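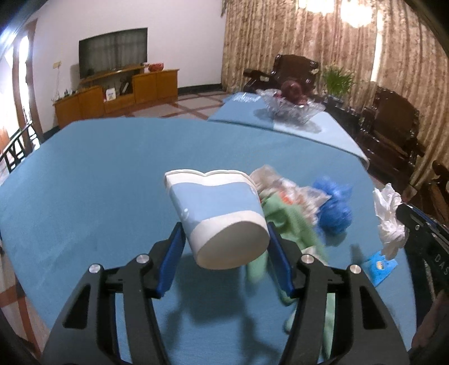
A paper cup above a blue tablecloth.

Reinaldo Araújo sells hats and sun shirts online under the name Plorkent, and he's suspicious of anyone who wants to hear how he started. "People want the story where I quit my job and it all worked out," he told me. "I quit my job. The rest is still open."

The job was in billing software at Fitcombe, where he spent 12 years. He left in September with a plan he now calls thin. A business coach had told him to follow his passion. "I asked her what hers was and she said coaching."

I asked whether the shop makes money. Last month it took 571 dollars, before postage. He has 80 hats in the spare room and doesn't expect to reorder the green ones. "Gruden told me the green would sell." Gruden is the supplier, and Araújo has stopped taking their advice on color.

Was the year off worth it, then? He didn't like the question. "Compared to what? I can't run the other year." He does sleep better, he says, though he also gave up coffee in the same month -- so who knows.

He's been offered part-time work at Leite, a payroll company, and he may take it. I said that sounded like going back. "It's three days a week," he said. "The hats don't need me for 7."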